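Rafferty diamond glass vases, set of two - my review
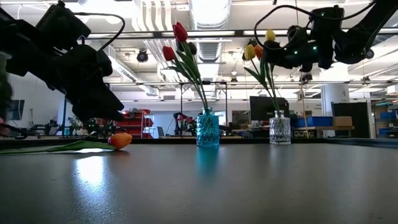 Red tulips in the turquoise one, yellow and orange in the clear.

I bought these in July and then forgot them in a cupboard, so they're only getting their turn now! The short narrow neck is the best bit - two or three tulips and it looks full, no need for a giant bunch. Mine all lean left, but that's tulips for you. The turquoise throws a lovely soft teal reflection on a dark tabletop (the clear one is a bit plainer, I think). Cleaning is fiddly and you'll want a bottle brush. I'd still buy them again. 4 out of 5 from me.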